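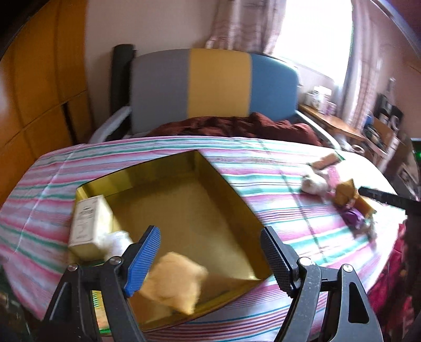

Gold-coloured tin on the bed, cream box in the corner.

1/ I spent most of January using a decluttering app called Plivus, because three people at work wouldn't shut up about it. I have thoughts. They are long and a bit grumpy, so mute me now if you've just paid for the year.

2/ The pitch: you go through your home one drawer at a time, tell the app what you own, and it tells you what to get rid of. There's a free week and then it's 4 pounds a month. The first screen says "Your home is holding you back". From what, it doesn't say.

3/ It asks how you feel when you open a cupboard. The choices are calm, neutral, heavy and overwhelmed. I put neutral for everything, as I think most people feel neutral about cupboards. It then told me I might be "numb to my clutter". So there's no right answer to that one.

4/ The big claim on their site is that the average home has 3161 "silent items", meaning things you haven't touched in a year. I went looking for where that comes from. There's a footnote. The footnote goes to a blog post. The blog post is by Plivus.

5/ I'm not saying the number is wrong. It could be low for all I know. But do drawing pins count? Does a pack of paper plates count as one thing or as twenty? If you can't tell me that, you've got a big number and a nice font.

6/ Also "haven't touched in a year" is a daft test. I haven't touched the fire blanket in a year. I haven't touched the stopcock key, my birth certificate or the good scissors that live in the sewing box so they stay good.

7/ When I got to the end of the bedroom it said I'd logged 361 items and should "release" 200 of them. A lovely round 200. I'd love to know how it got there, given that it had no idea what half of them were. I'd typed "bits" for one whole shelf.

8/ I tried it again with a made-up bedroom full of nothing but socks. It wanted more than half of those gone as well. Make of that what you will.

9/ On "release". You're never allowed to throw anything away in this app, you release it. You don't have a bin bag, you have an "exit bag". By the second week I was saying exit bag out loud in my own kitchen and had to have a word with myself.
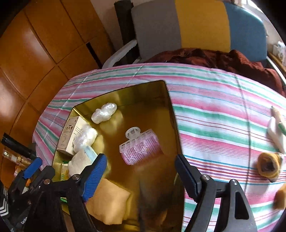
Pink roller in the gold tin, on the striped cloth.

10/ Small things are where it really falls down. Rollers, hair grips, spare buttons, the odd bits that end up in old tins. The app wants each one logged with a photo and a feeling. I do not have a feeling about a hair grip. I want there to be one when I need one.

11/ The old way of dealing with small things was a tin with a lid. My gran had a biscuit tin for sewing, one for string and one you weren't to open. She'd have been told she was numb to her clutter too, and she could find a press stud in the dark.

12/ Right, the bit that put my back up. Once your exit bags are ready, a button comes up offering to "pause" things you're not sure about. Tap it and you're booking a storage unit with Torvik. First month half price.

13/ So an app that says you own too much will happily help you pay rent on it somewhere else. My nearest Torvik is out on the ring road at Dranlow, two buses away. Anything I put in there I'd never see again, which I suppose is one way of decluttering.

14/ I looked at the small print (someone has to). Plivus and Torvik are both owned by a company called Drollovia. It's in the terms if you scroll far enough, in grey text on a slightly lighter grey. It isn't mentioned next to the button.

15/ Nothing illegal about that as far as I know, and plenty of firms own two things that help each other along. I'd just like to be told before I've answered a load of soft questions about how heavy my wardrobe makes me feel.

16/ To be fair to it, some parts are good. The ten minute timer is good. I cleared under the sink, found two bottles of the same limescale remover and felt quite pleased. But my oven has a timer, and it has never asked me about my childhood.

17/ The reminders are not good. 7 in the morning: "What will you let go of today?" 9 at night: "Your hallway is still waiting." You can turn them down but not off. I tried for ages. In the end I blocked it in the phone settings.

18/ A few people have replied to say it changed their lives. Fine, I believe that you feel better. I'd only ask whether it was the app, or whether you'd set aside a month to sort the house out and would have felt better with a pencil and some bin bags.

19/ Someone else asked about the before and after pictures on their site. Have a proper look at those. In the "after" the curtains are open and the lamp's on. My front room looks tidier with the lamp on as well. I've been doing it for years before visitors.

20/ And where does it all go? The app has a running total of what you've released and there's confetti when it goes up. It doesn't ask if you gave it to someone, sold it or put it in the bin. The charity shop near me already has a sign up saying no more bags until further notice.

21/ My own result, for the record. One bag to the charity shop once they were taking things again, one bag of rubbish, and a coat I put in the "maybe" pile and then wore the next morning because it was cold.

22/ Cancelling: Account, then Plan, then "Change my journey", then "I'm stepping away", then a page asking if I'm sure I'm ready to live with clutter again. I was ready. Check you get the email, mine went into junk.

23/ Quite a few of you want to know what I'd use instead. I wouldn't use anything. Do one drawer while the kettle boils. If you find something broken, bin it - if you find something you like, keep it, even if there are two.

24/ Last one, as people are asking in the replies - yes, I did get the second month refunded. I wrote to them twice. The first reply was a link to an article about letting go of resentment. The money came back after the second.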